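Home - About - Recipes - Garden - Older Posts

Denim season again

My mother had one rule about jeans, and it was that you did not throw them out until they had been turned into something else first. Knees became patches, legs became draft stoppers, and whatever was left ended up in a bag in the hall closet. I have that bag now. Well, I have the grandchild of that bag, and this October I finally dumped it out on the bed and decided to make the quilt I've been talking about since we moved to Larncombe.

I should say that I am not a real quilter. Marcela Polák is a real quilter, and she was kind enough to look over my pile and tell me which pieces were too stretchy to bother with (most of my favorites, of course). She also told me to wash everything twice in hot water before cutting, even the old stuff, and to switch to a heavier needle. I had been breaking needles all week and blaming the machine, so that was a little embarrassing!

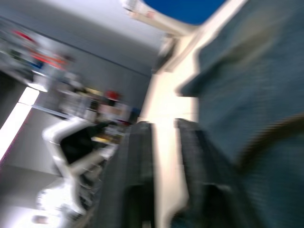
Dark blue, up close and in a hurry.

What I love about the old blues is that no two of them match. There's a nearly black pair from when I worked at the bakery, and a pair gone so pale at the thighs that I've been saving it for the middle. I cut 119 squares before my hand gave out, and then I laid them all on the floor and moved them around until it was way past dinner time. The dog helped by lying down on the finished corner.

For the backing I wanted flannel. Peter Lukáč had a bolt end left over from his curtains and let me have it for 10 dollars and a jar of plum jam - I think he mostly wanted the jam. It's a soft gray plaid, a bit thin in spots, but it will be warm enough for the couch.

I'm not going to do any fancy stitching on top. I'm tying it with red cotton yarn the way my mother did, a knot at every other corner, and leaving the ends long. If any of you have tied a quilt this heavy, please tell me how you kept the layers from creeping, because I pinned the first five rows and they wandered off anyway. Jam recipe next time, I promise, several of you have asked.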